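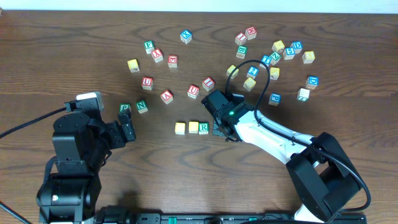
Page 2 of 10

Ticket: right arm stops mid-pick on the letter cubes
Opened by: Angeliki Kourkoulas
Cell: Plolau bench, two arms
Status: open, waiting on parts

Symptom
Right arm goes into a protective stop while lowering the gripper. Left arm carries on as normal. The pendant shows code 134, joint torque over limit. The status light on the gripper stays green throughout, so don't go by that.

First seen in June, after the Jimum update. It was put down to the update then and the ticket was closed. Reopened now as it also happens on the old version.

Tried so far
Restarted controller and gripper. Fault came back within the hour.
Rolled back Jimum. No change.
Ran 100 picks with the cubes well spread out. Two stops, both with the arm reaching back towards its own base.
Ran the same job with the cubes bunched together. More stops, and one cube was pushed into its neighbour hard enough to chip a corner.
Swapped the fingers for the spare set. No change.

Notes
The gripper cable on the right arm stands up in a tall loop over the cubes before it comes back down to the forearm. When the wrist turns, the loop drags on the blocks or pulls tight, depending on direction. I think the pull is what trips the torque limit - the code clears every time the wrist is turned back by hand.

Cummont support suggested raising the limit. I have not done this. Please leave it as it is, a higher limit means a harder push if someone has a hand in there.

Next
Shorter cable and two clips ordered through Kiều. Until they are fitted, run the right arm at reduced speed and stay at the stop button.

14:20 - left arm cable checked, no wear found.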